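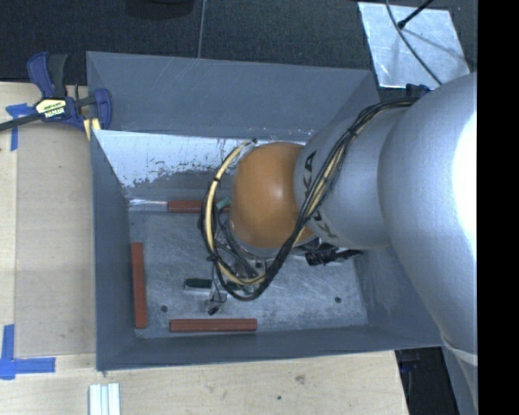 The Kälin paper mill in Lotdale opens its doors one afternoon a year, in November, when the valley is at its least flattering. I went because my sister-in-law had a spare ticket and because the leaflet promised soup.

Our guide was Regula Holzer, who spent 9 years in the pulp room and now speaks at a volume suited to it. She gave us earplugs and then talked for an hour. I caught most of it.

The main machine dates from the mill's second owner and is 87 meters long. You walk beside it the way you walk beside a slow train, feeling underdressed. At one end it's gray porridge. At the other it's the stuff they sell as Brillby, a cream writing paper my aunt used for complaints to the county.

The drying section was the most popular stop – it was the only warm one. A man from Pilemstead asked how often the paper breaks. "When we have visitors," said Regula.

After that came the sample room, where we were each allowed to tear two sheets and say which way the grain ran. I got both wrong and was given a pencil.

The soup was leek. It ran out four people ahead of me, so I bought a ream of Brillby in the shop and have started a letter to the county about the parking.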